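Stiltham Play Vegetables: Data Card

Summary

Stiltham Play Vegetables is a collection of tabletop records concerning imitation vegetables and the small furnishings set out with them. It was prepared at the Stiltham site and is maintained under the Widmer programme for household objects. The present release contains 2,316 records across 20 table layouts. It supersedes the April release, which held 211 records and had no layouts with a potted plant.

Intended use

The collection supports work on naming, sorting and locating everyday food items. It is not suitable for judging ripeness, weight or freshness, and should not be used for work on real produce.
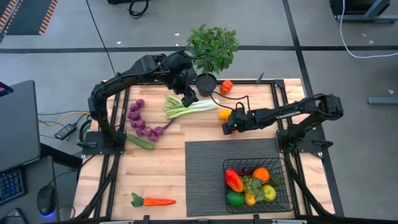

Reading time: 2 minutes

Objects

The layout illustrated includes a string of purple onions, a dark green cucumber, an orange carrot with a leafy top, a small orange-red pepper and a leafy vegetable with pale stalks. An artificial plant in a round black pot stands at the far edge of the table, and a dark grey ribbed mat lies towards the front. Onions joined on one string are labelled as a single item. A carrot and its leafy top are likewise one item.

Surface

The butcher-block table is recorded as "table, wooden, light". The mat has its own label and is never merged with the table. Items resting on the mat carry the additional tag "on_mat".

Files

records/ one folder for each layout
labels.csv item name, colour, layout number
layouts.csv list of items set out in each layout
CHANGES.txt corrections since the April release

Labelling

Labels were entered in the Grokitz tool and checked by a second reader. A further 200 records were labelled twice in full, and both versions are supplied. Where the readers differed on colour, the broader term was kept.

Known limitations

Peppers and tomatoes of similar colour are sometimes confused when partly hidden. Leafy items are labelled "leafy vegetable" without a species name.

Licence

Released under the Gurner Open Materials Licence. The full terms are in LICENCE.txt.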